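Urho Valtonen has spent two months at Esberg swapping one gripper for another. The job stays the same: take clothes out of a basket, one piece at a time.

The Wano has slender fingers and gets under a fold well. It cost the team 545 euros a pair.

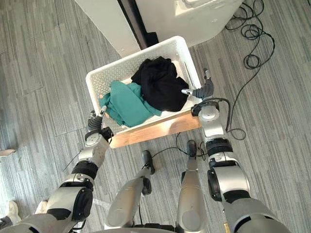 The Trirgate is stronger but costs 2285, and it tends to pick up two garments at once - fine for towels, Valtonen says, bad for socks. After 317 picks he prefers the Wano. A Vuorinen controller is due in October.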